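# Murwood Lectern and Reading Set

The Murwood set is made for poetry readings, book launches and open mic nights in rooms that weren't built for them. It comprises a folding lectern, a clip-on reading light and a small speaker with one handheld microphone. Everything packs into two carry bags, and one person can manage both on a flight of stairs.

The lectern is solid ash with a sloped top, wide enough for an open hardback or a loose manuscript laid side by side. A raised lip along the bottom stops pages sliding off. The height adjusts with a hand wheel, and the lowest setting suits a reader who prefers to sit. 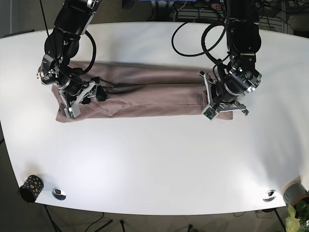
The light runs from its own battery and has two brightness levels. The lower one is enough for print of ordinary size and doesn't dazzle the front row. If your readers use phones or tablets, leave the light off and fold it flat behind the top board.

The speaker is meant for voice. It will fill a bookshop, a library room or the back bar of a pub. It isn't suitable for bands — for those, see the Rurnarside range.

**What's in the set**

- Lectern, ash, oiled finish
- Reading light with charging lead
- Speaker, microphone and stand clip
- Two canvas carry bags
- Printed setting-up sheet

**Item number:** 544

**Hire or buy**

The set can be bought outright or hired by the night from our Cikville shop. Hire includes a spare microphone lead. Please return the light charged. We lend one set free of charge each August to a first-time reading series; write to Dorothy Bunting at the shop if you'd like to be considered.

Kalinowski lecterns bought before the change of hinge will not take the Murwood light. An adaptor plate is available on request.

More than 500 readings have been given from our hire sets. Worn parts can be replaced singly, and we keep hinges, lips and hand wheels in stock. Engraving on the front panel is extra and adds to the delivery time — send us the wording with your order, exactly as you want it to appear.

Page updated March 16, 2024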